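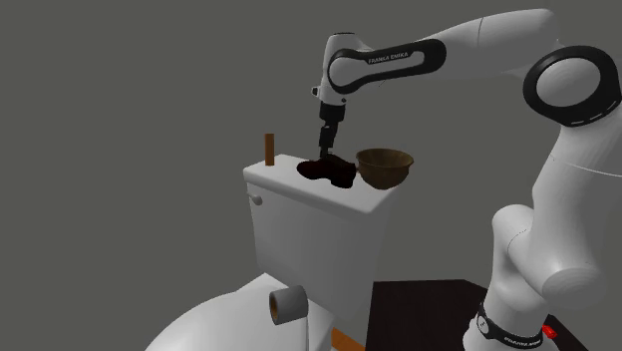 ## Part 3: Putting your leak sensors where they'll do some good

Okay, your Hallow hub is plugged in, it's on your Wi-Fi, and the little light on the front is solid green. If it's still blinking, go back to Part 2 and run the pairing again, because nothing in this part will work until that light settles down. I've set up a lot of these kits (my own house, my mother's condo, the rental on Merkum Street) and I still get impatient and skip ahead, so I know the temptation!

You have eight sensors in the box. They're all the same inside, so it doesn't matter which one goes where, but please name each one in the app as you place it. I once left mine as "Sensor 1," "Sensor 2" and so on, and when one went off at 4 in the morning I was running around the house in my socks checking under everything.

### Before you start

You'll need:

- the sensors, with the paper pull tabs still in
- a dry rag
- a flashlight
- your phone, with the Sirnosico app open and signed in

**Caution:** Don't pull all the tabs at once. The hub can only pair one sensor at a time, and if two wake up together it'll grab whichever one it likes and you'll have the names backward.

### Kitchen and laundry

1. Wipe the floor of the sink cabinet. Old cleaner residue can set off the contacts.
2. Pull the tab on one sensor and wait for the chirp.
3. Tap **Add** in the app, type a name, and hit **Save**.
4. Set the sensor flat, metal dots down, toward the back of the cabinet under the shutoff valves.
5. Do the same behind the washing machine. Keep it clear of the drain hose, which jumps around more than you'd think on the spin cycle.

If you have a fridge with an ice maker, give it a sensor too. That skinny supply line is the one people forget, and mine was the first thing in the house that ever leaked.

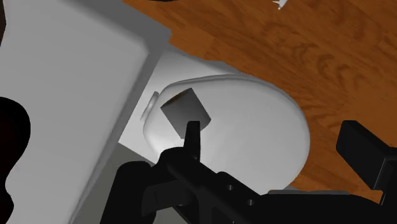
Once those are in, move on to the bathrooms. I like one sensor per toilet and one under each sink. If you're running short, the toilet wins. There's a supply line, a fill valve, a tank seal and a wax ring, and any of them can let go slowly enough that you don't see a puddle for months.

### Bathrooms

1. Run the flashlight around the base of the toilet and along the supply line. If you find water now, fix that first. A sensor sitting in an existing leak will just scream at you.
2. Pair the sensor the same way you did in the kitchen. Give it a name that tells you which bathroom, like "Upstairs toilet."
3. Set it on the floor under the shutoff valve, close to the wall but not jammed against it.
4. Flush, then watch the app for a minute. The status should stay on **Dry**.
5. Go shut the bathroom door and check the signal bars. You want at least two. Old houses with plaster walls can be stubborn, and sliding the hub a few feet down the hall usually does the trick.

**Note:** Condensation is the big source of false alarms in a bathroom. If your tank sweats in the summer, the drips will find the sensor sooner or later. Open **Settings > Sensitivity** and pick **Low** for that one sensor only. Leave the others on **Normal**.

**Note:** Bath mats are fine near a sensor but not on top of one. A damp mat counts as a leak as far as the contacts are concerned.
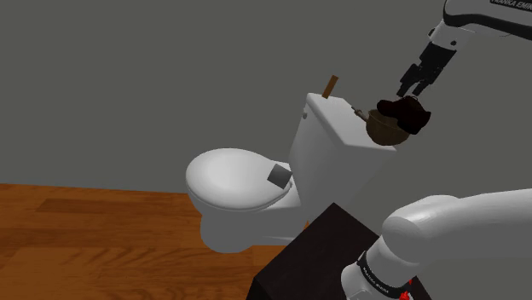 ### Water heater and main line

1. Put one sensor inside the drain pan of the water heater, if you have a pan. If you don't, set it on the floor on the downhill side.
2. Put the last one near the main shutoff.
3. If you bought the Tedesco valve as an add-on, don't attach it yet. That's Part 4, and you'll want the water off for it.

**Caution:** Keep the sensor away from the burner door on a gas heater. The casing is plastic and it will warp.

### Test every one of them

Wet a fingertip, touch it across the two metal dots, and hold it there until the sensor chirps. Your phone should buzz shortly after. Dry the dots with the rag, and the status goes back to **Dry** by itself.

The app will remind you to repeat this every 28 days. I snoozed that reminder from Thanksgiving through December one year and found a dead battery in the laundry room when I finally got to it, so now I just do it while the coffee brews.

If a sensor chirps but your phone stays quiet, check that notifications are turned on for Sirnosico in your phone's own settings. If the sensor doesn't chirp at all, swap the battery and pair it again from step 2.

— Roya Shirazi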